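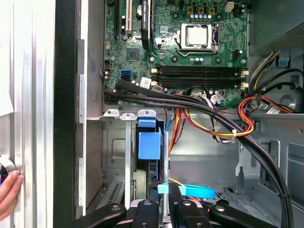 Lieven Declercq would rather keep a ten-year-old office computer than shred it, and he objects to the word "waste" on the collection forms. A board that still posts, he argues, has a resale value that the scrap price never reflects.

The arithmetic supports him only in part. Skatis, the refurbisher in Jirkow, grades incoming machines in 3 classes. Class 1 is sold whole. Class 2 is stripped for memory, processors and power supplies. Class 3 goes to Merkano for metal recovery, by weight. In April, 60 of every 100 machines went straight to class 3, mostly because the labor for testing cost more than the parts would bring.

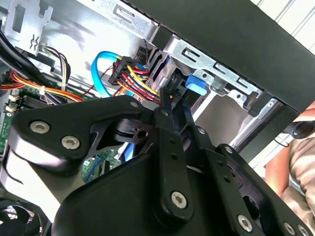

Cabling and circuit board inside an open desktop case.

Data erasure is the second cost. Drives are overwritten, verified and logged by serial number. A drive that fails verification is punched, and the carrier is kept - carriers for older servers are scarce and sell better than the disks they held.
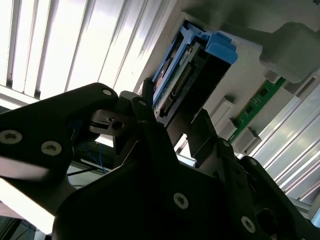 Drive carrier with blue latches, seated in a server chassis.

Teun De Graaf, who runs the grading line, wants the limit for class 2 set by part number instead of by age. The Jacobs price list he works from is updated twice a year, and memory prices move faster than that.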